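4. Working rules for the kitchen cell

Applies to the real arm at Nenwood and to the simulated kitchen both. Same rules, same order. People pick up bad habits in sim and carry them over to the hardware – please don't.

4.1 Before you start

1. Check the booking sheet. One operator per session, name on the sheet, no swaps half way through.
2. Load the Sarument profile for the scene you are running. Not last week's copy from your desktop.
3. Set the speed limit to 15 per cent for the first run. Every first run, even if you only changed one line.
4. Real arm only: press the emergency stop, check that the arm drops out, reset. Write it in the log.
5. Real arm only: gas isolated at the wall. Knobs don't count as isolation.

Note: profile names are case sensitive. "Kawaguchi" and "kawaguchi" are two diffrent files and the second one has the old tool offset.

4.2 Keep-out zones

1. Open the zone editor and turn on all layers.
2. Draw a box round anything fixed – hood, shelves, backsplash, ovens. Leave 5 cm clearance on every side.
3. Loose items (kettles, bottles, anything glass) get their own zone. Don't stretch one big box over the lot, the planner will then refuse half the worktop.
4. Cooktop knobs: contact allowed only if the task is a knob task. Otherwise zone them as well.
5. Check the elbow and upper link as well as the gripper. Most of our logged contacts were elbow.
6. Save. Reload. Look again, zones have been known to shift on save.

CAUTION: never delete a zone to make a path work. Move the start pose, or ask for a review.

4.3 Running

1. Start from hover, fingers clear of all surfaces.
2. Step through the path once in single-step mode. Hand on the stop.
3. Full run at 15 per cent, then 2 clean repeats before raising the speed.
4. Ceiling is 76 per cent. Niltidcombe site rule, no exceptions, sim included.
5. Any contact not in the task sheet = stop, save the log, fill in the form. Same day. Forms found on a Friday afternoon for somthing that happened on Monday are no use to anyone.

4.4 Closing down

Arm to park pose. Brakes on. Export the log before closing Sarument – it does not autosave. Sheet signed, gas stays isolated. 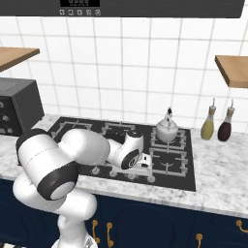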